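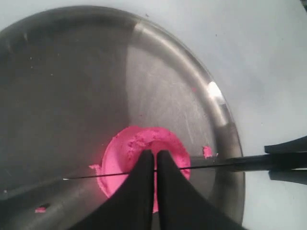
Pink modelling dough on a round steel tray.

Rorel Dough Recipes, data card

Rorel is a collection of home recipes for modelling dough, gathered from parents and kindergarten teachers. Each recipe is one row in a plain text file, with columns separated by tabs.

Contents
The file has 485 recipes. Of these, 78 need no cooking. The other ones are made in a pot on the stove.

Columns
name — the title the sender gave
flour, salt, water, oil — in grams or millilitres
colour — free text, may be empty
cooked — yes or no
keeps — days in a closed jar, as the sender told us

Sources
Most rows came by the Plelex web form, which was open until May. The rest were typed from paper cards of the Amegashie play centre.

Known problems
Cups were changed to millilitres with the metric cup of 250, also when the sender maybe used another cup. Spelling of colours is not made equal, so you will find both "grey" and "gray". In 2 recipes the salt is missing and we left it empty.

Licence
Free to use and to change, please keep the name Rorel.

Last updated 28/06/2025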